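Notebook, December, bench 2
Chores work, small parts pickup

Started at 7 with coffee and low expectations. Vundness have sent over another note saying tidying is a "solved behavior" in their new release. I would like to see the house they solved it in. Ours is a bench with a slotted gray surface and a few small things on it, and I have yet to watch a full shift of it go by without somebody reaching in.

The task, for whoever reads this later: pick small loose parts off a perforated surface and put them in a bin. Any kid can do it while watching TV. It is also the kind of job Falham would pay for, seeing how much time their people spend picking dropped bits off racks and trays, so the question is fair. Can the arm do it yet, unattended, at a speed anyone would put up with? My answer today is the same as in the last entry. No.

Things that bother me, in no particular order.

Slots. A gripper wants something to push against, and a surface full of holes gives you an edge wherever you don't want one. A fingertip that comes in a hair low can catch a slot and drag. A person feels that and lifts without thinking. We have no touch sensing on the fingers worth the name, so the arm just keeps going until the current limit says stop.

Shine. Bright spots on a surface like this look a lot like small white parts. Detection on the Dukex build gives me a confidence score for everything, including things I wouldn't bet lunch on. I asked Hafiz what threshold he was using and he said 0.9, "but it depends." Depends on what? He's going to write it down. (Hafiz, write it down.)

Closed fingers. The planner likes to travel closed and open late. Fine over a clear table, less fine when the target is low and small and there's another one a short way off. I'd open earlier and come down slower. Costs time, and the demo people will complain, but the demo people don't have to fish parts out from under the rack.

Ran 9 attempts before lunch with the same start pose. Counted 2 that I would call clean, meaning first grab, no nudge, no dragging, part in the bin. I'm not counting the one where the part rolled into the fingers by itself, whatever the log says. The log calls that a success. The log would also call it a success if the part fell in the bin off my sleeve.

Hafiz thinks I'm too hard on it, and points out that last spring it couldn't find the bin. True enough. But "better than last spring" is how we have talked about this for a long time now, and the person at home with a sink full of dishes doesn't grade on improvement. They want to leave the room.

Sinaga came up again at lunch. They've given up on fingers for the little stuff and gone to suction. I doubt suction is much use on anything short and round with a notch in it, and you'd be pulling air through the slots as well. Still, worth borrowing a cup and trying it before I go on complaining.

To do:
- open fingers sooner on approach, log the height
- matte spray or a diffuser over the lamp, see if false picks drop
- separate "in the bin" from "picked cleanly" in the score sheet
- threshold, in writing, from Hafiz
- repeat the morning set after the lamp change, same start pose, no helping

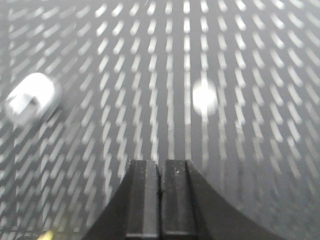 If the second set comes out like the first I'm going to tell Falham to keep their people on the racks through the winter and ask us again when it's warm.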